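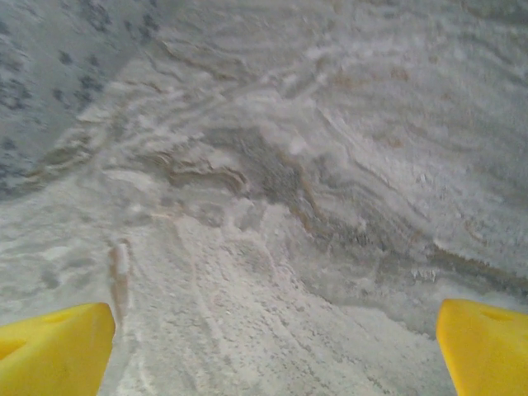 The stop hadn't worked. That was what Perrine kept coming back to, half six in the morning, coat still on. Fault 81, stop requested, and then five more seconds of movement before the arms took any notice. Five! She had the wrist view up on the big screen and was leaning so close her breath fogged it. Yellow fingers either side, nothing between them, and white everywhere, like flour or snow. Grooves in it. A grainy track running up the middle between the fingertips, as if something had been dragged along it. She followed it with a pen to the dark hollow and sat down.

"You pressed it when?"

"When it logged it," said Quentin. "I pressed it and it logged it."

"And your hand was where?"

He didn't answer that. Went to make coffee. Came back with one cup, his.

The log, then. Gradano's controllers wrote everything down if you knew where to look, and Perrine knew where to look, she had spent most of September doing it. Line after line. Wrist temperature fine. Supply fine. Stop requested. Wrist temperature fine. Then a gap where there should of been an acknowledgement. Then the arms still going, calm as you like, one after the other, doing what they had been told before anyone told them to stop.

She rang Margaux Gautier, who picked up on the first ring and was clearly in a car.

"Is anyone hurt?"

"No."

"Say it again."

"Nobody's hurt. Quentin had his arm in. He got it out."

A long bit of road noise. "Why was his arm in?"

"The card had shifted. He wanted to straighten it."

"With the power on."

"With the power on, yes."

Quentin was looking at the floor. Twenty-something, good hands, always in a rush. She'd have done the same at his age. Had done the same, at Lecomte, and still had the dent in her thumbnail.
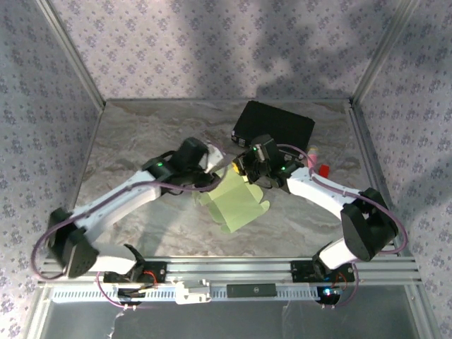 Grippers almost touching, green card flat on the floor beneath them.

"Run it again," said Margaux. "Slowly. Door locked, nobody within reach, you on the mains switch. Not the button, the mains. I'm twenty minutes away."

So they ran it. Perrine stood at the wall with her hand round the switch and her shoulder already aching. Quentin read the numbers out. The arms went out over the marbled floor and met in the middle. Nothing odd. Back. Out again. Nothing. It was the purple cables she watched, the loops of them, going slack and tight and slack.

"Press it," she said.

He pressed it. They stopped dead.

"Again."

Dead.

"Again. When they're both moving."

He pressed it, and they stopped, and he laughed, a horrible little noise. "It's fine. It's fine now."

"It's not fine. It's just not doing it."

That was worse really. A stop that never worked, you'd find on day one. A stop that worked over 1,000 times and then had a think about it - that one waited for you.
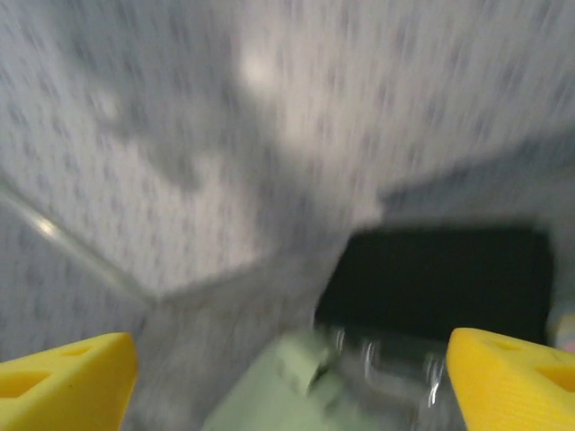 She made him tell it properly while the arms sat there. Start to finish, no skipping. He'd been speeding up the reach. By how much? A bit. How much is a bit, Quentin? He'd gone past the limit in the Jekach sheet, all right, because the Odota people wanted to see it quicker, Ysaline Coste had asked him in the corridor and he'd said yes before he'd thought.

"So the queue was full," said Perrine.

"What?"

"The queue. You're sending it moves faster than it can eat them. Then you send the stop and it goes to the back of the line." She was already scrolling. There. There it was, plain as anything, a great heap of orders waiting and the stop sat behind them like somebody at the post office. "It did exactly what it was built to. Stop should never be in that line. Who put it in that line?"

Neither of them said it. She had. In the spring, to save a wire.

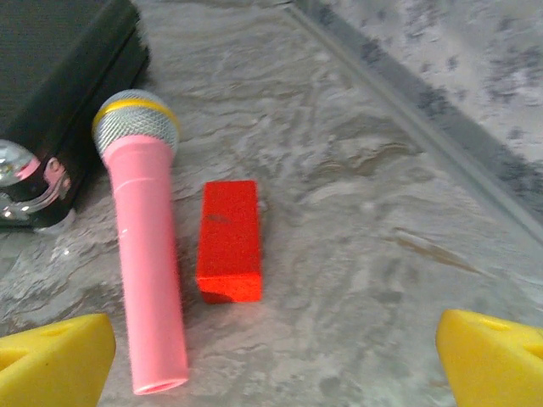
Pink microphone, red block, and the corner of the black case.

Car door outside. Heels on the concrete, fast.

"I'll tell her about the speed," Quentin said.

"Tell her about your arm first. Then the speed." Perrine pulled the mains anyway, all of it, and teh little green lights went out. "I'll do the wire."

She still had her coat on. She took it off, folded it over the chair, and went to unlock the door.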